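Clutter picking – what counts as a fair run?
Bench Test Rules board

gridmoth
Trying to write up the rules for our bin sorting setup before October. Working name is Grullwood rules. Mesh tray full of mixed stuff, boxes with holes next to it, arm does the sorting. Current setup:
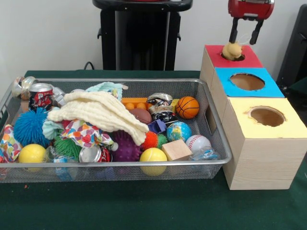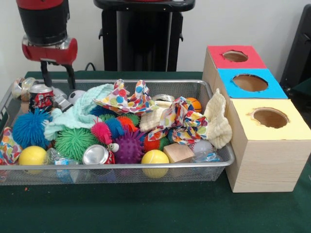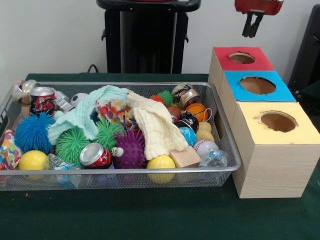
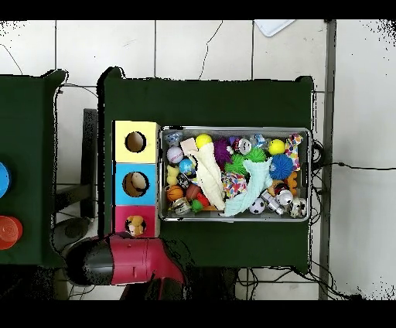 Draft so far – 3 tries per object, then it's a miss. No hands over the tray while the arm is live. Tray gets reshuffled between runs. Anything I forgot?

pallet_nine
Reshuffled how? If a person piles it by hand they'll put the easy stuff on top without meaning to. Dristance makes you tip it out of a tub. Do that.

gridmoth
Tipping means half of it ends up on the floor tho

pallet_nine
So use a deeper tub.

oort88
Disagree on 3 tries. 2 is plenty. We logged 3460 picks under the Soylu sheet and the third try was mostly just stirring the pile.

gridmoth
Stirring helps the next pick though, I'd rather keep it and log it seperately.

oort88
Then your numbers wont compare with anyone else's. Your call

brasskettle
More worried about the hands rule. "Live" meaning what? Broltis wording is motor power off before anyone reaches in, paused doesn't count. Copy that

gridmoth
ok yes, stealing that. Going with power off. Still on 3 tries, will post v2 tonight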